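5.3 Grasp loss at the sink

The most common failure in the kitchen runs was a dropped or slipped plate. We report it separately from the planning failures in Section 5.2 for two reasons. The planner did the right thing in nearly every one of these runs, and the failure carries a safety question that the others do not. A mug left on the wrong side of the counter costs time. A plate that leaves the fingers above a steel basin can break, and someone has to put a hand in the workspace to clear it.

The task was the same in all 300 runs. One plate lies in the front basin of the sink. The arm lowers the gripper, closes on the rim, lifts, and places the plate on a mat on the counter. Figure 7 shows the arm at the grasp. We used the Jekeck controller with its default force limit and the Patwary grasp planner without changes. The plates were household plates of the kind people own already, and we did not add tape, markers or rubber to them. The counter was left as it normally is, with bottles, cups and a canister of wipes near the faucet.

A run was marked as a grasp loss if the plate left the fingers at any point between closing and release, or if it turned in the fingers far enough that the placing motion had to be stopped. By this rule 105 of the 300 runs ended in grasp loss. The remaining runs include those that succeeded and those that stopped for other reasons, such as a planner timeout or a joint limit. Those are counted in Section 5.2 and are not discussed again here.

How the plate was lost

Parveen Paul went through the recordings of the failed runs and sorted them by the moment the plate began to move in the fingers. Most began to move during the first part of the lift. The fingers close on one side of the rim, so the weight of the plate hangs well out from the contact. While the far edge still rests on the basin floor or against the divider, the floor carries part of that weight. When the edge comes free, the whole load goes onto the fingers at once and the plate turns downward. If friction is good the turn is small and the lift goes on. If the rim is wet, the turn continues until the plate slides out.

A second group was lost at the basin wall. Here the grasp held but the plate had already turned a little, so its lower edge sat deeper than the planner believed. The planned path cleared the wall with the plate in its original pose. With the plate turned, the edge met the wall, and the arm kept moving sideways until the force limit tripped. In several of these runs the plate was pulled out of the fingers before the limit was reached. This group worried us more than the first. The drop was from a greater height, and the plate was pushed hard against the steel before it fell.

The smallest group was lost over the counter, during the move to the mat. We found no single cause for these. In some, the cable along the upper side of the arm had tightened as the wrist turned, and the wrist torque reading moved with it. We cannot say that the cable caused the loss. We rerouted it for the later runs with a longer loop near the gripper and the torque reading became steadier, but there were too few losses of this kind to compare.

Why the controller did not notice

The Jekeck controller has a slip check. It compares the finger opening after closing with the opening during the lift and stops the arm if the two differ by more than a set amount. This works for objects that slide straight out between the fingers. A plate held by the rim does not behave that way at first. It pivots about the contact, the thickness between the fingers stays the same, and the finger opening hardly changes. By the time the opening changes the plate is already leaving.

The wrist force sensor does see the turn. In the logs there is a clear change in torque about the gripper's side axis when the far edge comes free, and a second, slower change if the plate keeps turning. The controller as shipped does not use this signal for slip. It uses it only for collision, with a limit high enough that a hanging plate never reaches it.

There was also a plain mistake on our side. The object weight in the configuration file had been left at the value from an earlier set of tests with plastic bowls. The closing force is scaled by this value, so the fingers were closing more gently than they should have on a ceramic plate. We found this only on Thursday, October 8, 2020, after all the runs in this section were finished. We did not discard the runs. The wrong weight made grasp loss more likely, and the count above should be read with that in mind.

What happened after a drop

After a grasp loss the arm was supposed to hold still and wait. It did so in all but 5 runs. In those runs the loss was not detected at all. The arm completed the placing motion with empty fingers, opened over the mat, and went back to the start pose to report success. From the point of view of anyone standing at the counter, this is the worst outcome we saw. A person who sees the plate fall may well reach into the sink for it, and the arm is still moving on a path that passes over the basin.

Nobody was touched by the arm in any run. The operator stood outside the reach of the arm with a hand on the stop button throughout, as required by our lab rules, and pressed it in each of the five undetected cases. We do not think this should be taken as evidence that the setup is safe in a home, where there would be no operator.

Two plates broke. Both were lost at the basin wall. We stopped for the day after each one, emptied the basins by hand with the arm powered off, and checked the fingers for cuts in the rubber before starting again. One finger pad was replaced.

Changes made

We made three changes to the setup. First, the object weight is now read from the task file and the run will not start if the entry is missing. Second, we added a check on the wrist torque during the first part of the lift. The arm raises the gripper a short way, pauses, and compares the torque with the value expected for the plate held at its planned angle. If the difference is too large, the arm lowers the plate again, opens, and tries a new grasp closer to the middle of the rim. Third, the arm must now confirm that it is holding something before it crosses the front edge of the basin. If the fingers are closed further than the rim would allow, or if the torque has fallen to the empty value, the arm stops where it is and sounds a tone.

The pause makes each run slower. We also tried the check without the pause, but the torque reading during motion was too noisy to set a useful limit, and the arm gave up on good grasps.

The pivoting itself is not solved by any of this. A wider finger would resist the turn better, and the Londitz fingers we tested briefly in May seemed to do so, but they did not fit between a plate and the basin wall when the plate lay close to it. A grasp from both sides of the plate would need a second arm or a much larger opening. For now we accept that some grasps will turn, and the aim is to find out while the plate is still low in the basin.

Limits of these results

All runs were done at one sink with one arm. The front basin was used every time. A plate in the rear basin would need a longer reach and a flatter wrist angle, and we expect the share of losses to differ. We did not control how wet the plates were beyond rinsing each one before it was set down, and the amount of water left on the rim certainly varied. Light from the window also changed during the day. This affects where the Patwary planner places the grasp, and so how far the contact is from the center of the plate. We logged the planned contact point for each run but not the light level, so the two cannot be separated.

The sorting of failed runs was done by one person. For the first two groups the moment of loss is easy to see in the recordings. For the third it is less clear, and another reader might move a few runs from one group to another. The total would stay the same.

The logs also do not tell us how often the plate turned in runs that succeeded. The torque traces suggest that it was common. We plan to label these runs in the same way and to use them to set the limit for the lift check, which at present was chosen by hand from a small set of trial lifts.
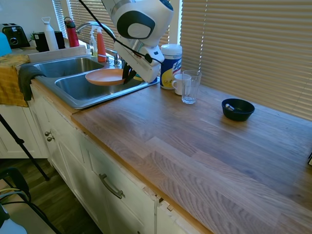 Figure 7. The gripper holding a plate by the rim in the front basin.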